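Topic: Folding line going automatic, what happens with us?

linen_and_lint
Posted 05/07/2023

Hello all. I work in a laundry service for guest houses and private customers, in the finishing room. We are 10 people on my shift. In the spring the management told us that the company Skemton will bring a folding system, and before this, we must spend part of each shift folding with hand grippers, so that the machine can learn from us. They call the project Ulis.

I don't want to complain only. The people from Skemton are polite and they answer questions. But I would like to hear from others who had this at their work. After 8 years I can fold a bath towel without looking, and with the grippers I am again like on my first day. You must think where each finger goes. The thick things are okay, the thin ones slide away.
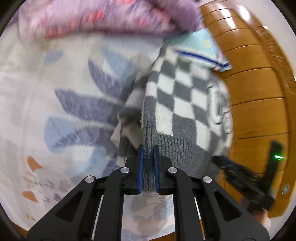
Checkered towel in the gripper, a second gripper at the right.

My questions are these. Did your hours change after the machine came? Did you get paid more for the teaching part? And who decides what is a "good" fold, you or them?

14 replies

pressroom_ana
We had a flatwork folder installed long before this kind of thing, so only sheets and tablecloths. The hours did not change for me, but two places on the evening shift were not filled again when people left. So on paper nobody lost the job. I would ask for the plan in writing, including the evening shift.

torque_and_tea
I am on the other side of this, I do maintenance in a packaging plant. Please do not be too afraid. When our palletizer came, everybody said it is the end, and after 5 months the same people were complaining when it was stopped for service! Nobody wanted to lift the boxes again. My back also says thank you.

linen_and_lint
@torque_and_tea I understand, but boxes are heavy and towels are not. The folding is the part of my work which I like. The heavy part is the wet carts, and for the carts there is no project.

pressroom_ana
This is exactly my point also. They automate what is interesting for them to automate.

torque_and_tea
I don't agree with this. They automate what takes the most paid hours. In your room this is folding, I am quite sure. You can be angry about it but it is not a secret plan. Did somebody ask Skemton about the carts?

linen_and_lint
I asked. They said it is a different department. Maybe in November, when there is a second meeting.

greyweft
Can I ask about the grippers, how is it for the wrists? My sister-in-law does the same kind of work for another firm, Rurnolent, with kitchen textiles, and she had pain in the thumb after the first week. They changed it to 2 short sessions per shift and it was better.

linen_and_lint
@greyweft For me it is more in the forearm. We have one long session now, before lunch. I will ask for this, thank you. The older colleagues will be happy if it is shorter.

foldcount_zero
About the pay: we got a small extra per session, but only because we asked together. The first offer was a coffee voucher. Also ask what happens with your speed target on the days when you use the grippers. At our place they forgot this, and for a whole month everybody looked slow in the report.

linen_and_lint
I did not think of the speed target. I looked now and yes, it is not adjusted. Around 40 minutes of each shift are gone and the target is the same number.

foldcount_zero
Then start with this one, it is easy for them to fix and you will see how they treat you.

marquise_dry
Different opinion: I would not do it at all. You are teaching your replacement and they give you nothing. When it was proposed at Theodorakopoulos, where I worked before, half of the room refused, and the project went to another site.

pressroom_ana
And what happened with the half that refused?

marquise_dry
Nothing happened. I left later for another reason, a shorter drive.

torque_and_tea
So the other site got the machine and also the training courses, maybe. I would think twice about this. If you are inside the project you can say at least that the corner is wrong.

linen_and_lint
About the good fold, I have an answer now from the shift leader. The customer list decides, same as before, and two of us can mark the attempts that are not acceptable. I put my name for it. It is not decided yet if this counts as a higher pay group.

greyweft
Please write again when you know. At Rurnolent they said the same thing about the pay group and my sister-in-law is still waiting.

Last updated: 3 weeks after first post
6 shares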